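# Diversion to Bendbridge

The left engine of Zunia 127 quit over the ridge at dusk, and Braulio Cuevas, nine years a controller at Kesthorpe, sat up so fast his headset slid off one ear.

"Zunia 127, we've lost number one, requesting the nearest runway."

"Zunia 127, Bendbridge is 30 miles off your nose, turn right heading two seven zero."

Oh, he loved that heading! It ran straight down the valley, with the river on one side and the highway lights on the other – a pilot could follow it half asleep. He stood up. You aren't supposed to stand up, but every controller does it.

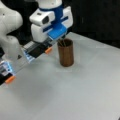
*Brown cup, thin dark sticks.*

"Geerts!" he shouted across the room. "Get Bendbridge on the line, I want every light they've got!"

Geerts already had the phone against her shoulder. She had trained him, she had yelled at him, and she was grinning like a kid at an air show.

"They're rolling the trucks," she said. "Wind's calm. Runway's theirs." 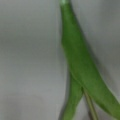 The little green tag crept down his screen. Eight thousand feet. Six. The pilot's voice never changed, slow and friendly, as if she were ordering a sandwich, and Braulio thought it was the finest sound in the whole world.

"Zunia 127, runway 2 is straight ahead, you're cleared to land."

"Cleared to land, runway 2. Hey, it's pretty down here."

Then the tag dropped off the radar, the way they all do behind the hill, and there was only the hum of the room. Braulio gripped the desk. Geerts held up one finger, listening, listening – and then she whooped so loud that the supervisor came running out of his office with a fork in his hand.

"She's down! She's taxiing! She's taxiing on one engine!"

Braulio whooped too. Then his headset crackled, and a cargo pilot wanted to know if he could please have a lower altitude.

"You can have any altitude you like," Braulio said, and gave him six thousand.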